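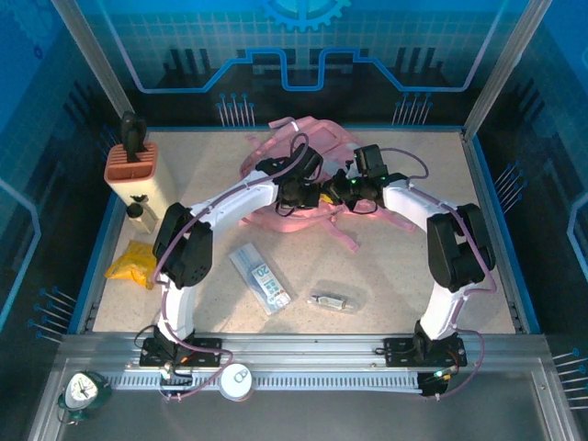 Halina Nowicki got to Budthorpe with 30 dollars and the wrong shoes. October. Rain coming in sideways off the reservoir.

The ferry to Gernness left at five. It was ten to. She ran.

"Last one?" she said.

"Last one," said the man in the booth. Didn't look up. "Who's over there?"

"My aunt."

"Nowicki?"

She hadn't said her name. He slid the ticket under the glass anyway and waved off the money, then changed his mind and took 2 dollars of it.

On the boat, a bench, a dog, a woman asleep with her mouth open. Halina stood. If she sat down she'd start thinking about the phone call, and her father's voice, how flat it was. She's asking for you. Not me, you. Then the click.

They hadn't talked, her father and his sister, since the house was sold. Something about the house. Something about a piano, maybe. Every Christmas there was a card from Gernness, and every Christmas he put it in the drawer with the batteries, unopened. Halina opened them all when she was eleven. Steamed them over the kettle like in the movies. All they said was Love, Belley. Nothing else. She had glued them shut agian and waited to be caught, and wasn't.

Belley. Because Halina's grandmother couldn't say Isabella with her teeth out. That was the story.

The dock lights came up out of the dark. One road, going uphill. 187 steps after that, the card last year had said so, the only time Belley ever wrote more than two words. 187 steps, I've counted, come before I can't.

And she hadn't come. Work, then the apartment, then nothing, just not coming.

She took them fast. Slipped at the turn, banged her knee, kept going. Wet leaves all over. At the top a door, a yellow bulb, and someone playing piano very badly – one hand, the left part missing.

Halina stood there with her knee throbbing and her hair stuck to her face. So it was the piano.

The music stopped.

"It's open," said a voice, cross and thin and much to alive for the phone call. "And wipe your feet. Did he come with you?"

"No," Halina said.

A long quiet. Then one note, low down, held.

"Well," said Belley. "You can sit on the left."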